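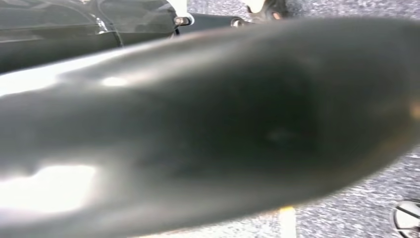 Finger and mounting hardware, from the wrist camera

Sasex Kikier Hand Service Kit, version 2
Reviewed 12/10/2025

I did not want to like this kit and for the most part I got my wish. The Kikier is a zippered case of tools and supplies for people who look after multi-finger robot hands. It costs $185, and the box promises to "take the guesswork out of hand care." Our guesswork was costing us a good deal less than that.

In the case you get a preset torque driver with a set of bits, a bottle of thread marker, a stack of lint-free wipes, a strip of slim feeler gauges, a roll of cable ties, a bag of clear finger sleeves and a booklet. The case is nice. The zipper snagged on the lining the first day and has done it ever since.

I used the kit through November on the cell we call Omer, a two-armed setup that works at a table and spends its time picking light packaged items out of trays. It had 1,357 grasps on the log from its last service when I opened the case, so there was real work to do.

Start with the driver, which is most of what you pay for. It clicks where it should on the larger screws. On the smallest ones the click is so faint that with the room fans going I had to feel for it, and twice I went past it. The handle is also too long. With the arm parked in its normal rest pose I could not get the driver straight onto the screws on the inboard side of the bracket, so I had to move the arm, power down, do two screws, power up, move it again. The booklet says "position the hand for convenient access." Thanks.

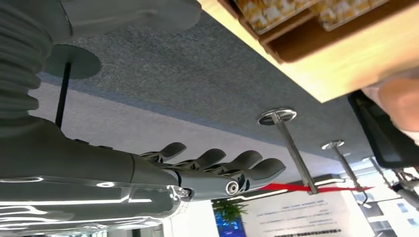
Knuckle slack is the fault I chase the most, and it is where I expected a kit at this price to earn its keep. The method in the booklet is sound enough: hold the palm still, rock each finger side to side, slide in a gauge, write down the number, snug up whatever is over the limit. It works fine for fingers whose joints are tucked into the palm. Then you get to a knuckle like the one with the round silver-rimmed pivot bolt at the base of the finger, and there is no bit in the case wide enough to sit on it properly. I used my own. The little fastener on the side of the wrist was no trouble at all, but I have never had to chase that one.

The thread marker is good. It goes on in a thin line, it dries quickly, and a screw that has backed out shows up right away on the morning check. I have bought worse marker for more money. I could also have bought this marker alone, and so can you.

The sleeves I have mixed feelings about. They keep grit off the fingertips, and over carpet there is always grit. They also change the grip. After sleeving the right hand I ran 200 picks with our old force settings and the thin packets slid more than I was happy with, so the settings had to be done over. Sasex says on the bag that sleeves "do not affect performance." They do. Put them on before you tune, and if you change them, plan to check your numbers again.
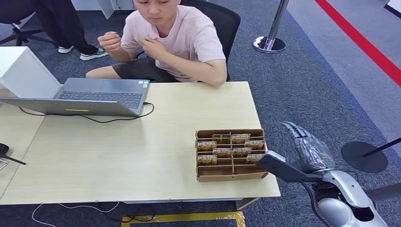
That retuning took me most of an afternoon, and I would count it as part of the price. The booklet gives it one line. It gives four pages to warranty terms, and a fold-out chart of screw sizes printed so small that I ended up copying the ones I needed onto a card and taping it inside the lid.

Cable ties are cable ties. I will say the wipes leave no fuzz on glossy shells, which our old shop rags did.

I compared all this with the Rolland bench set, which I have used for years. It has no sleeves, no marker and no case worth the name, and the driver is adjustable and short. For a cell that is already running well I would take the Rolland driver, a bottle of marker and a box of wipes, and spend what is left on spare fasteners. If you are setting up your first hand and own nothing, the Kikier will get you through the first service - just borrow a wide bit from somebody first.

Good: thread marker, wipes, the finger slack procedure.
Bad: driver length, weak click on small screws, missing wide bit, booklet, zipper.
Would I buy it again: no. I might buy the marker.

Update: I wrote to Sasex to ask for the wide bit. They tell me it is sold separately.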